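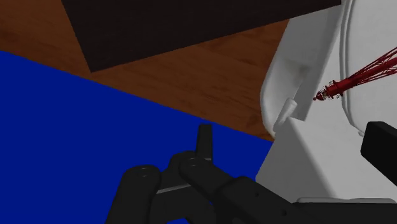
Imaging Group, Kalitz Institute, Narlow
Manuscript received 27 May 2019

Figure 3. Rendered image with a uniform blue area, its upper boundary a straight diagonal.

3.2 Flat colour and the cost of edges

Lossy coders that work on fixed square blocks were tuned on photographs. In a photograph even a painted wall carries sensor noise, and small coding errors are hidden in it. Computer-rendered material behaves differently. A surface drawn without texture may have a single value over many thousands of pixels, and an error of one or two levels can then be seen as a faint patch with straight sides. The blue surface in Figure 3 has no pattern or print, and is of this kind.

The set used in this section, referred to as Prokodine, holds 1059 rendered images, all stored without loss before coding. Each was coded with the baseline method at quality 70 and again at quality 100, and with the modified method described in Section 2. Images from the Mabuza photographic set were coded with the same settings for comparison. No image was resized, and colour was kept at full resolution throughout, as halving the colour channels adds a blur at saturated edges that would be hard to separate from the effect under study.

Blocks were sorted into three classes before scoring. A block is called flat if all its pixels share one value, mixed if it contains a boundary between two flat regions, and busy in all other cases. Flat blocks are cheap under both methods and were left out of the bit-rate comparison. Most of the difference arises in the mixed class. Where a boundary runs along the block grid it costs little, but where it slopes it crosses a long run of blocks at changing offsets, and each of these must be coded afresh. The baseline method spends its bits on high frequencies that are then cut by the quantiser, leaving ripples on both sides of the line.

The modified method stores the boundary as a line with two end points and fills each side from a short palette. It falls back to the baseline transform when the fit is poor. Images with fewer than 3000 mixed blocks gained little, as the palette header takes up part of the saving.

One weakness should be noted. Soft shading across a surface that looks flat to the eye is classed as busy, so the method gives no benefit there – the same holds for nearly all of the Mabuza set. The threshold for the line fit was fixed in March, before the final set was coded, and was not adjusted afterwards. Its effect on run time is treated in Section 3.3.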